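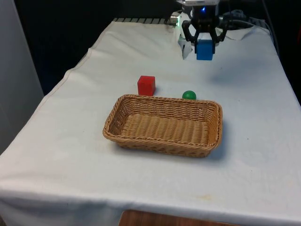
Hui-mei Tu asked last week whether a petition counts as protest if the people signing it never leave home. For this course it does. Session 3 looks at a case where most of the work was done that way.

Background

The Telbridge market rules let a married woman run a stall but not hold the license. The license went to her husband, or to a son if she was widowed. Women who had traded for years could be moved off a pitch by a relative's signature. In December a group of stallholders began asking for licenses in their own names.

What they did

They collected 254 signatures, mostly through family visits. Then 40 women applied for licenses on the same morning, knowing the clerk would have to refuse each one in writing. Those written refusals gave them something to appeal - a spoken "no" at the counter did not.

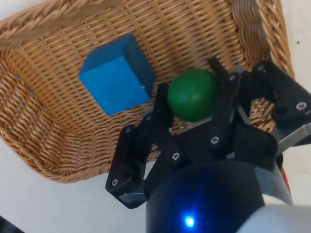
Lo objects in the second reading that the appeal helped women who already had stalls and did little for those who wanted one. Keep that in mind when you get to Zerby, who treats the ruling as a clear win and spends only 2 pages on the fees.

Compare with Hamari

In Hamari the same demand was made by open marches. The rule changed there too, but later, and the license fee went up with it. Look at who paid for each campaign, in lost trade as well as in fines.

For next time

Read Lo and Zerby in that order. Bring one page on this question: who was left out of the Telbridge petition, and would a march have reached them?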